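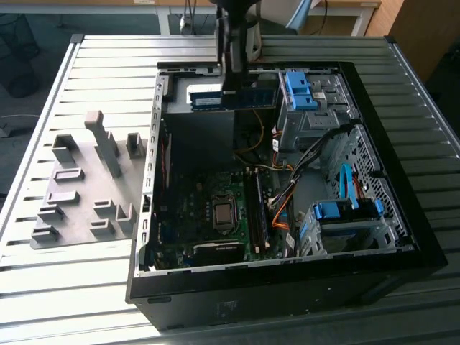
Lurel College - Department of Athletics, Women's Volleyball

About Us

Last updated: 12/19/25
Reading time: 3 minutes
Print this page | E-mail this page

Women's volleyball has been a varsity sport at Lurel College for 13 seasons. The team plays its home matches in Moldovan Gymnasium, on the north side of campus next to the parking structure. The gym seats 1,299 for volleyball. The student section is behind the west end line and fills up early for conference matches.

Arash Hashemi is the head coach. He came to Lurel as an assistant and took over the program when Virgil Chiriac retired. Chiriac won 76 conference matches here and still runs the setters' clinic in the summer. Floarea Neagu is the associate head coach and handles recruiting and the defensive side of practice. Catinca Pîrvu played libero for Lurel and now coaches serve receive.

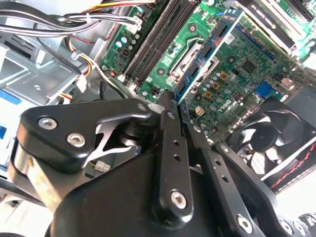 Inside an open desktop computer, with a pair of empty RAM slots.

The season runs from late August until the conference tournament in November. Lurel has reached the tournament final 3 times, most recently against Drusau State, and lost that one in five sets. Drusau is also the opponent for the last home match of the regular season, when seniors are introduced with their families before warmups.

During the season the team practices in the afternoon, with film before practice on the day after a match. Players lift in the morning in the weight room under the gym. Spring is for individual work and a short schedule of scrimmages, most of them away. 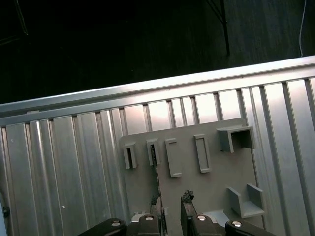
Players are students first, and the team travels by bus so that they miss as few classes as possible. Study hall is required for all first-year players and for anyone the coaches ask to attend. Valentin Pană in the advising office works with the team on course schedules - he should be the first contact for questions about transfer credits or eligibility.

Walk-on tryouts are held before the fall semester begins. You need to be enrolled full time and have a current physical on file with the athletic trainer. Bring court shoes and knee pads. Balls are provided. High school players who want to be recruited should send match film and a club schedule to Coach Neagu.

Tickets are sold at the gym door one hour before the first serve. Lurel students get in free with a college ID. Doors on the parking structure side are for teams and officials only - please use the front entrance.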